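My second month with the hand grippers

Since February I take care of eight hand grippers at Dağdelen. My job sounds small: charge them, clean them, check them, write the numbers in the book. But it takes me most of the morning, and I want to write down how I do it before I forget why.

First I open and close each gripper slowly and listen. A good one makes almost no noise. Number 5 was clicking last week, and I found a small piece of tape in the guide. I took it out with plastic tweezers, never metal ones, they scratch the rail.

Then comes the zero. With the fingers closed, our software should show 512. If it shows 508 or 515, I loosen the screw on the encoder a quarter turn, move it with my nail, and tighten again. Elżbieta Walczak taught me this. She does it in one try and I need four or five. Once I had 1009 on the screen and was very afraid, but the plug was only half in.

The cables are my biggest trouble. People walk with them, turn, sit down, and the cable bends always in the same place, close to the plug. I now put a soft sleeve there. We ordered 400 of them from Odimard, too many - the price was better.

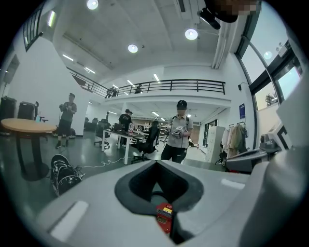
After lunch I wipe the shells with a cloth that is only a little wet, and I look at the screws one more time. I mark every tight screw with a thin line of paint, so I can see later if it has turned. Yesterday two lines on number 3 were broken. I still don't know if it is vibration or if I was too gentle with the screwdriver. I will try a drop of thread glue on one of them and leave the other as it is, and look again when the batteries are changed.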